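Grumimness word list

README, version 3

Hi! I'm Muthoni Khaemba and I put this list together because I got tired of word games that think "aalii" is a fair answer. Grumimness is a plain list of everyday English words for people making crosswords, spelling games, hangman clones, whatever you like. I started it one November for my own little game, Magesa, and then it grew.

What's in the folder

words.txt has the main list, one word per line, all lowercase. There are 530 words of five letters and 100 of four (I know, the four-letter part needs love). themes.txt groups 97 of them by topic - kitchen, weather, garden and so on. Some words show up under two topics and I'm fine with that.
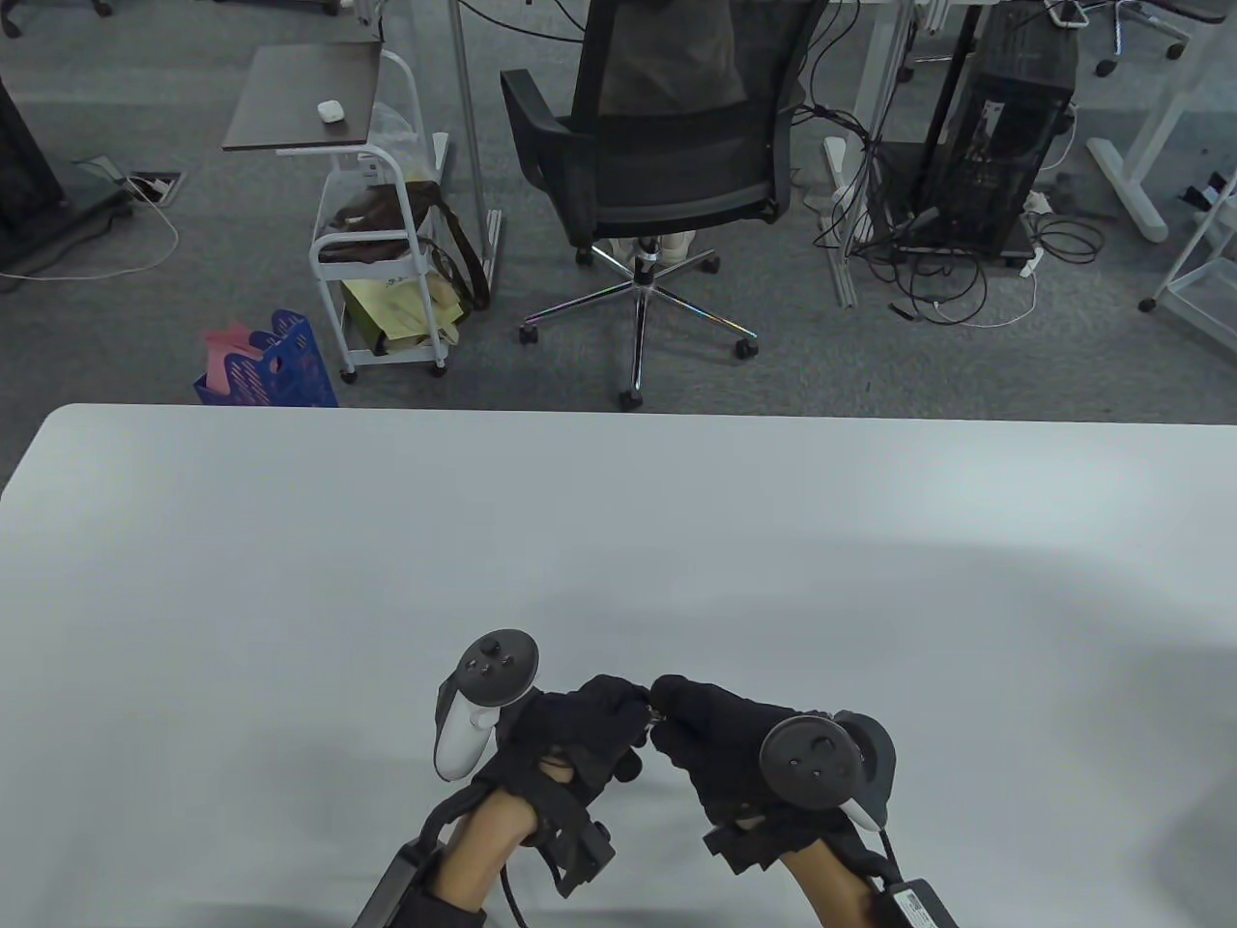 I went with American spelling all the way through, so you get "color" and "gray". If you need British forms, there's a swap file called uk.txt with 30 pairs in it. My cousin uses it for her Astov puzzles and hasn't complained yet!

How I picked the words

Mostly by ear. If I'd say it at dinner, it went in. No names, no abbreviations, no swearing, and plurals only when the plural is the usual form ("jeans", for one).

Known problems

"Mango" was in there twice until version 2, so please grab the new copy. The weather topic leans hard on rain.

License

Use it for anything, paid or free. A link back is nice but you don't have to. Send missing words through the Herkidura page - I read them all, usually late at night, and add the good ones in batches.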